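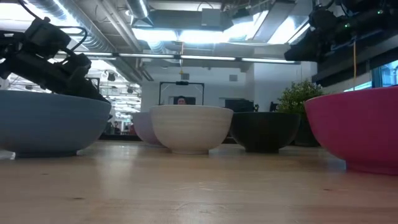

Two arms and five bowls at the Sornar open day, November.

Sornar opened its workshop to visitors for an afternoon, and I went along because I run the kitchen at a 70-seat lunch place and would happily pay something to clear the tables. By the door they had a sheet with 207 names on it. I was in the two o'clock group.

The bowl table was the part I had come for. The job is to pick up bowls of different sizes and colours and put them inside one another, biggest at the bottom. My newest dishwasher learned it in a minute. Sakda Kaewkla, who took our group around, told us the arms had been at it since winter and that the program behind them is called Toltow. He gave the success rate as 62 per cent for a full stack, and higher if you only count single bowls.

I asked what goes wrong. Mostly the rim, he said. The gripper has to get one finger inside the bowl and one outside, and if it comes down a little off it pushes the bowl along the table. Dark bowls used to give them more trouble than pale ones, and he said that has improved.

A full stack takes 147 seconds when it goes well. At my place that would be a queue out the door. I also asked about bowls with food left in them, and he said they had not started on those. Glasses are planned for next year.

The next bench belonged to Brollance, a smaller outfit that shares the building. They are folding tea towels, one at a time, fairly neatly. Thongsuk, the third name on the program, had only a poster and a bowl of mints.

So, no colour-coded stacking in my kitchen this year. I would go again to see the glasses. Parking is on the street and fills up early, and the entrance is at the back of the building, past the loading dock.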